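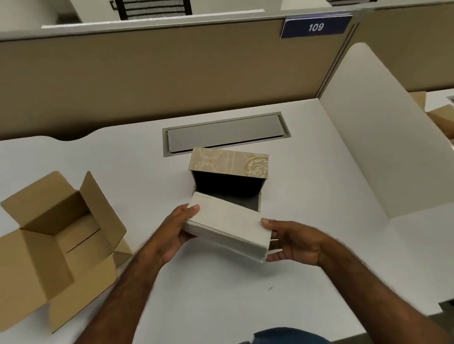 The battery log gave the range as 1773 yards. Captain Longo read it twice and asked for the gun book.

"The gun book has no range," said Nives Caruso. "It has elevations. Number two gun fired at four degrees and a quarter, full charge, common shell."

"Then work it back."

Caruso worked it back on the edge of the chart. With full charge, four and a quarter degrees put the shell a long way past 1773 yards, well out into the channel beyond the Costa light. Either the elevation was wrong or the range was, and the harbour court at Grenia had been told that both were exact.

The facts not in dispute were few. In October a steamer without colours had come round the point in poor light. The battery at Korutano had challenged her by lamp, waited, and opened fire with two guns. One shell had gone through the roof of the coaling shed on the far side. The steamer had turned away and had not been identified.

"Who laid number two?" Longo asked.

"Morelli. Ginevra Morelli, acting. She signed for the elevation."

"And the range?"

"Sergeant Fontana called it from the upper station. Insaurralde wrote it down at the telephone."

They sent for Aldana Insaurralde first. She brought her own message pad, with the carbons still in it. The first entry read 2773. The second, timed four minutes later, read 1773. Nothing on the pad said whether it was a correction or a new observation.

"Did you query it?" Longo asked.

"No, ma'am. She was calling every four minutes. I took it that the ship was closing."

"A thousand yards in four minutes is more than seven knots," said Caruso, writing. "That is possible. She would have to be coming straight at us."

"And was she?"

"I had no window," said Insaurralde.

Assunta Fontana, when she came, remembered giving one range only. She could not say which. She had used the depression instrument, which was set for mean tide, and the tide that evening was 175 minutes past high water. She had applied no correction. At her height it might have cost her 100 yards, she said, or less.

"Not 1000," said Longo.

"No, ma'am. Not 1000."

Caruso ruled a line under the figures. If the first range was right, number two had been laid correctly for it, and the second had never reached the gun. That would explain the coaling shed - the shell had simply gone over and skipped. It left the log, which was in the battery commander's hand and showed one range, one time and no alteration.

"Was the page written that night?" Longo asked.

"The ink is the same as the page after."

"And the page before?"

Caruso turned back a leaf and held it towards the lamp. The entry for the previous day was in pencil, as was everything before it.

Longo took the log from her, closed it, and wrote the name of the battery commander at the foot of the witness list.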